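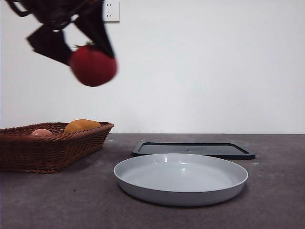 2 min read

Kommont Pick Planner

Kommont is a planning and perception package for two-finger grippers handling single items on a tabletop. It takes a fixed camera stream and a wrist camera stream, and outputs timed joint targets. Release 3 replaces the old grasp table with a search that runs at every control tick.

Perception

The fixed view supplies object masks and support surfaces: basket, tray, plate. Masks are kept between ticks, so an item partly hidden by a basket rim keeps its label. Flat, glossy trays used to produce a second mask from the reflection under the item. 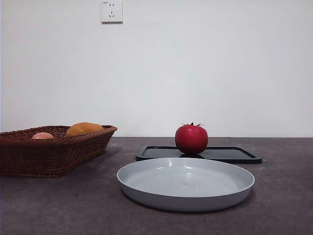

Release 3 checks each mask against the fitted support plane and drops anything below it. The check can be turned off per surface in the scene file.

Wrist view

Close to the item, the planner switches to the wrist stream and centers the fingers on the visible outline. Stems and leaves are masked out of the width estimate - set keep_stem to true to restore the old behavior.

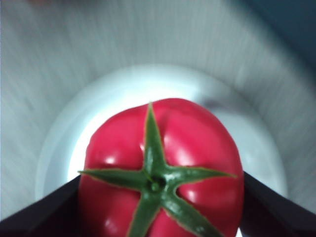 Requirements and licensing

Control loop: 115 Hz
Built-in item models: 203
Cameras: 2, one fixed and one at the wrist
License: per arm, with source for the driver layer

Integration questions go to Chiharu Sugiyama at the Hatham office.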